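Vullitz opens its bin-picking planner to outside users with July release

Detora, July — Vullitz, the small software company behind the Sotomayor grasp planner, is very happy to announce that version 44 of the planner is now open to any lab, workshop or warehouse that would like to try it. Until now the software had been shared only with a handful of friendly test sites, whose patience and good humor we can't praise enough.

Sotomayor does one job, and we like to think it does it with some care. It takes a depth image of whatever is lying in a bin, suggests places where a gripper might get hold of something, and then plans a path for the whole arm to get there and back without knocking into the walls. Earlier versions treated those last two steps separately, and anyone who has watched a planner choose a lovely grasp in a corner the wrist could never reach will know how that tends to go!

"We used to pick the grasp first and worry about the arm afterward," said Mi-kyung Lim, who leads planning at Vullitz. "Now the two are worked out together. The planner may pass over the easiest object in the pile because getting to it would mean squeezing the cables against the side of the bin, and I'm really rather proud of it when it does that."

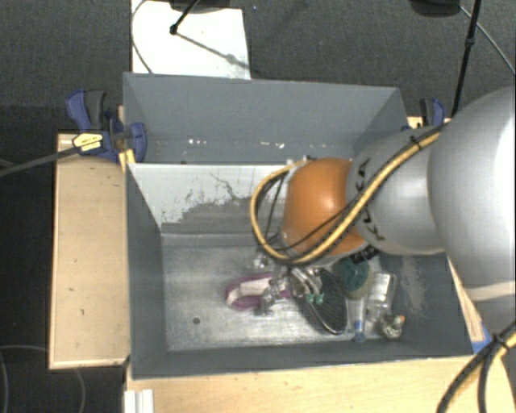 Cables, in fact, take up a good part of this release. Users can now describe a hose or cable bundle as a soft shape that follows the joints, with a margin that grows as the arm folds. Setting it up takes a short text file and a little patience, and the new guide (written by Morag Rankin, with many thanks from all of us) goes through it step by step for several common ways of routing a bundle.

The perception side has had plenty of attention too. Shiny and see-through things leave holes in a depth image, and version 44 marks those holes as unknown space, where older versions simply assumed there was nothing there. The team tuned the change on a set of 600 recorded bins, filled with a cheerful mix of household odds and ends, and a further 100 were kept aside for testing. Both sets come with the download.

"Clear plastic still gives us trouble, and I would sooner say so now than have people find out on their own," said Sepehr Tehrani, perception engineer. "But the planner is more careful around it, and when it isn't sure, it tells you why it skipped a grasp."

Those explanations appear in Woto, the log viewer that comes with the planner. Woto keeps the last 1,000 grasp attempts and lets you step back through each one, with every rejected path and the reason beside it.

Sotomayor is free for teaching and research, and commercial users may try it for a full season before choosing a license. Wayne Kershaw and the support desk will be glad to hear from newcomers, and questions from people who have never set up a planner before are every bit as welcome as the hard ones.

Press contact: Cayetano Vallejo, Vullitz, Detora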